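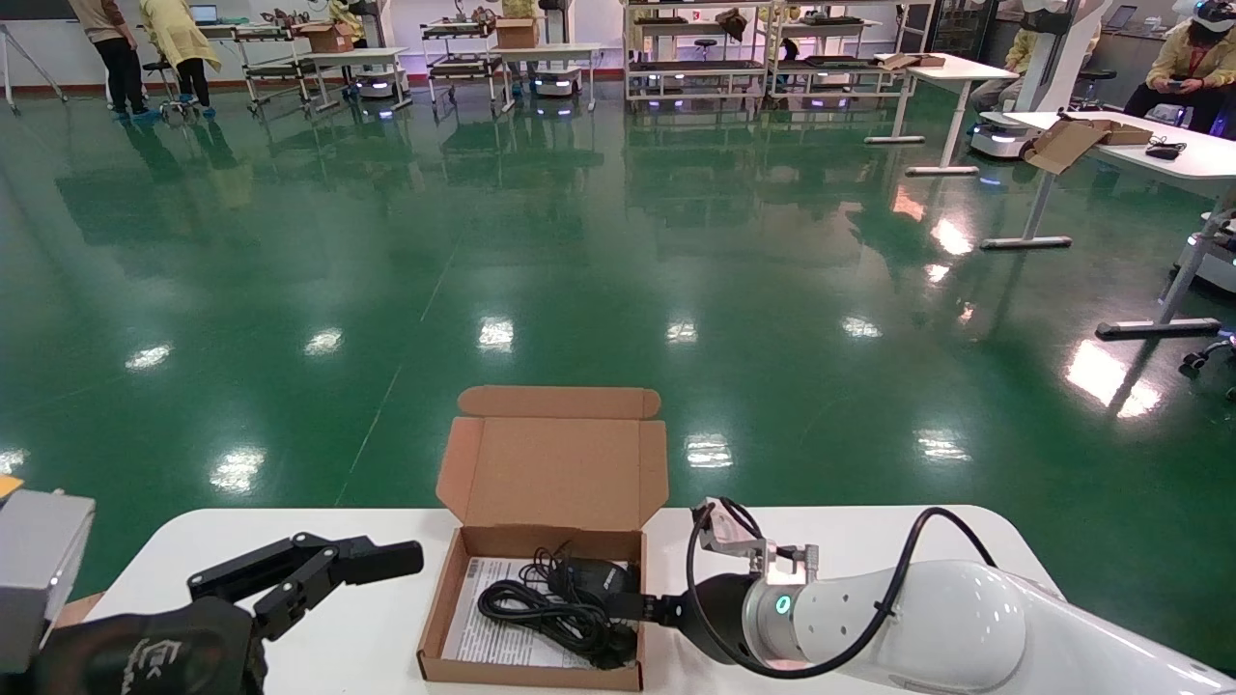 One reader wrote in overnight that the Liltstead patch has made the night levels unplayable on older machines, and asked whether the archive still intends to list the game as complete. The message was courteous and ran to 2 screens. The archive's position remains that a game is listed as complete when it can be finished from a clean install, and Liltstead can.

The morning was given to Findis. Entry 847 in the catalogue has been amended to show the French release under Desjardins as a separate edition, with its own manual and a different final chapter. The two had been filed together for years, and several visitors had pointed this out.

Play testing of Fisero resumed after lunch. The third island was reached with 70 minutes on the clock. The swimming controls are as poor as the reviews of the period suggested, although the music in the harbour is much better than its reputation. A saved game was lost at the lighthouse and the section was repeated. It should be noted in the guide that the lighthouse door does not save progress, whatever the message on screen may say.

Nearly 239 screenshots from Fisero now await captions. It was agreed that the map screens will be done first and the menus left until September.

A further reply was sent to the reader at four o'clock. It was suggested that shadows be set to low before loading the quarry, and that the older patch be kept in a separate folder - the installer deletes it without asking. The Liltstead page will carry a note to the same effect.

Tomorrow: the Desjardins manual, pages still to be checked against the English text.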